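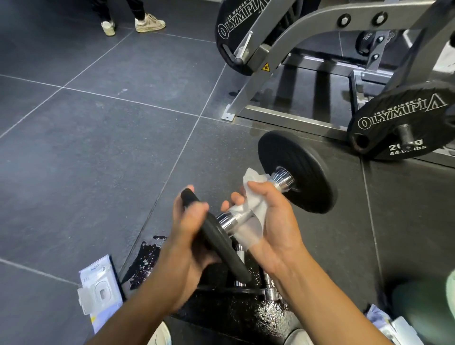

Wenano Lifters Forum > Gym Care and Equipment
Topic: Wiping down chrome dumbbells - what do you use on the knurling?

gridero80
Posted Monday, June 28, 2021
OK, I've become weirdly into this. We did the whole small rack at our place, handle by handle, and I loved it! Wet wipes on the handles, a green bottle for the plates and the rack, everything on the tile floor within reach. Chrome handles with black rubber-coated plates, so two different surfaces to think about. My question is the knurling. Chalk and skin pack down in there and a flat wipe just slides over the top. I bunch the wipe up and twist it around the handle, which gets a lot more out. Anybody have something better?

plate_goblin
Soft toothbrush! Nylon, never brass on chrome. Go around the handle first, then along it, then do your wipe. You'll be amazed what comes out of one handle.

Ccori_lifts
Love this thread already. I have to disagree on spraying the rack, though. Spray goes everywhere, it sits under the dumbbells, and in January I found rust starting on the inside edge of two collars on my Dellmont set. Spray the cloth and leave the rack alone.

gridero80
Fair, I do get splashes on the rack and the floor. I go over it with a dry towel at the end. Is that not enough?

Ccori_lifts
If you lift every dumbbell out, sure. Most people dry around them.

oldgaragegym
I've been spraying mine for years with zero rust. Dry it well and you're fine. What bothers me is the wipes - a full rack eats a whole pack. Get a stack of microfiber cloths and a bucket of warm water with a drop of dish soap.

plate_goblin
Cloths at home, yes. In a shared gym I'd still go with wipes, nobody wants to do that laundry.

oldgaragegym
I'd do that laundry!

half_rack_hannah
Check the label on your wipes too. Anything with bleach made my rubber plates go chalky and gray. Plain soap brought them back most of the way.

gridero80
Good stuff, thank you all! Toothbrush is on the list, and next time the dumbbells come out before I spray anything. Plate-loaded machines after that - any tips for the corners around the bolts?

Ccori_lifts
Same toothbrush, older one.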